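Trorkholm open day, who else went?

Posted in: Shows, visits and meetups

marlpit_dave
Got back from the Trorkholm open day last night and my feet still hurt. They had the whole ground floor open this time, not only the lobby like in February. I figured I'd write up what I saw while I still remember it, and maybe somebody can fill in what I missed (I skipped the welding cell completely, the line was crazy).

The part I went for was the home tasks demo. Ynyr Sayce ran it, and he's a good talker, he'll answer anything you ask him. They're working on setting and clearing a table with a two-finger gripper, and instead of programming every move they have people do the job by hand with a handheld version of the gripper, with a camera on it, over and over. He said they're at 2,641 recordings for the table job alone. I got to hold one of the tools and it's lighter than I expected. Your thumb gets tired, though! 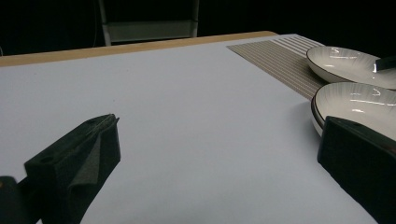

The thing I kept asking about was dishes. A mug is easy, you grab the side. A wide shallow bowl with a thin rim is a whole different problem, and you've got to come down over the edge at the right angle or it tips. Ynyr said the foam on the finger matters more than the motor does, and that they went through 12 kinds before they settled on one. I could have stood there all afternoon.

Anyway, parking was eight bucks and the coffee was bad. Worth it.

tinsnips
I was there too, in the morning! We must have just missed each other. I liked the demo but I'm going to be the grump here. 2,641 tries to learn how to set a table? My niece learned it in one evening and she was five.

marlpit_dave
Ha, sure, but your niece had five years of practice picking stuff up before that.

tinsnips
Fair. I still think the Ciobanu arm downstairs was the better show. It sorted castings the whole time I was eating my lunch and I never saw it drop one. That's a machine doing a job. The table thing is a research project, and I wish they'd put that on the sign.

kenza_n
Kenza Naciri here, I helped out on the table demo, so take this with a grain of salt. You're right that it's research and I'll pass along the note about the sign. One correction for Dave: 2,641 is everything recorded for that job, and the set we train on right now is 792. A lot of the early ones got tossed for bad lighting or because the person moved too fast.

marlpit_dave
Oh wow, okay, that's a lot of tossing. Thanks for setting me straight.

rustbelt_ro
Wait, so more than two thirds of it went in the trash? That would worry me. If you only keep the nice slow careful ones, what does it do when the bowl isn't where it's supposed to be?

kenza_n
We argue about that one a lot, to be fair. We do keep the fumbles if the person recovers from them. What we drop is stuff where you can't tell what the hand was doing.

rustbelt_ro
I'd keep more of the messy ones, personally. At Funesell we cleaned up our inspection data until it was beautiful and then it fell on its face on the night shift. But we were looking at gaskets, so what do I know about bowls.

tinsnips
See, now I'm more interested than I was at the demo. Put Kenza on the microphone next year.

oldgantry
Did anybody get to the Istberg talk at 2:30? I drove 31 miles for it and the room was full when I got there.

marlpit_dave
I caught the last ten minutes. It was mostly safety fencing. I grabbed an extra copy of the handout, PM me your address and I'll stick it in the mail.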